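Reducing Contamination in Household Textile Recycling at Lumham
Minttu Kallio and Lenni Ojala

1. Background

The Lumham textile bank scheme accepts clothing, bed linen and towels from households. Collected material is taken to the depot at Walutport, where it is sorted by hand into reusable, recyclable and rejected grades. Rejected material is sent for disposal at the scheme's expense. The depot reported a rise in rejects from September onwards and asked for a student study of the causes.

Our aim was to establish whether the wording on the collection banks affects how much unsuitable material is left in them. The quality of the sorting itself was outside our scope.

2. Method

We selected 4 banks in the Lumham area, all of the same capacity and emptied on the same round. Two kept the existing label. Two were given a new label listing accepted items first and refused items second, in larger type. The trial ran for 7 weeks.

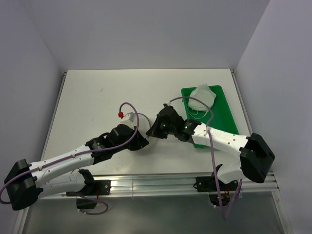
Each load was weighed on arrival and again after the rejects had been removed. Rejects were recorded as damp, soiled, non-textile or mixed material. Items that could be placed in more than one class were entered under the first that applied, in the order given. Weights were entered in Cindis, the depot's stock software, and exported to a spreadsheet at the end of each week.

3. Results

Rejects made up 19 per cent of the weight at the banks with the old label. The share was lower at both relabelled banks, mainly through a fall in non-textile items such as cushions and hangers. The damp class hardly changed. Total weight collected was similar under both labels. 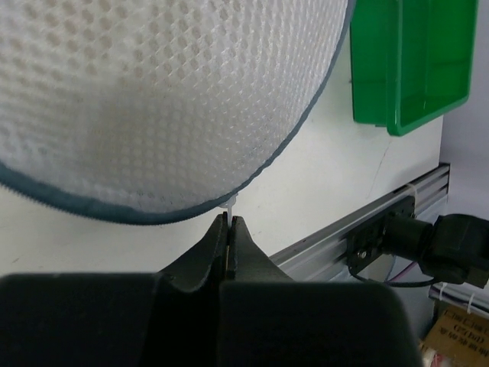
Damp loads were most frequent at the Barua Road bank, which stands in the open and has a worn flap seal. One load from this bank was left out of the analysis as the first weighing had not been saved.

4. Discussion

The new label appears to reduce the kinds of contamination that depend on what people choose to bring. It has no clear effect on damp, for which the condition of the bank matters more. The sample is small and the banks differ in location, so the difference cannot be put down to the label alone. Swapping the labels between sites halfway through would have given a stronger comparison.

5. Further work

The flap seal at Barua Road should be replaced and the damp class recorded again over a similar period.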